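Search this site
Enter keyword
Go

Noteholder questions: Söderlund three-year notes

Why was the May repayment not made in full?
Söderlund did not transfer the full sum to the paying agent by the close of business. Holders received the interest due and part of the principal. The remainder is still owed.
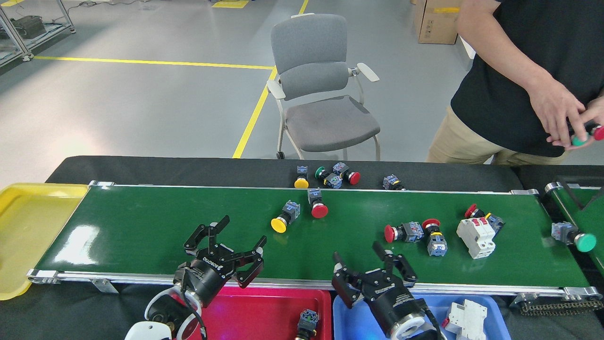 Do I need to register a claim?
Holders whose notes are kept with a broker or bank do not. The 18 holders with paper certificates should write to the trustee, Clirnham, enclosing a copy of each certificate.

Does interest continue to build up?
Yes. Under condition 3 of the notes, interest runs on any unpaid amount at the original rate plus 2 per cent a year until payment is made.

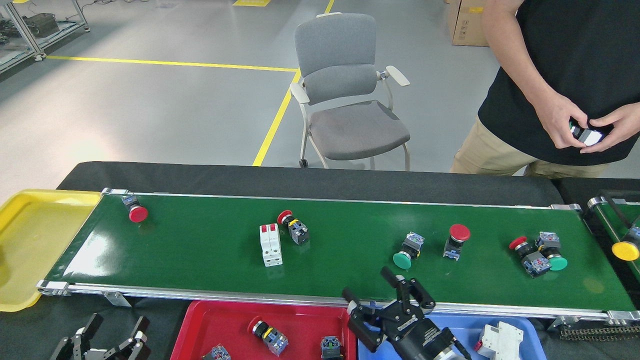
Are the Govness notes affected?
Govness is a separate borrower and has met its payments. Its notes do not contain a cross-default clause.

What is the smallest amount outstanding on a single holding?
£1,718. Small holdings rank equally with all others.

Whom should I contact?
Please write to Cristóbal Quiroga, Noteholder Services, Clirnham, Pisstead. Letters are answered in the order received. Clirnham cannot advise holders on whether to sell.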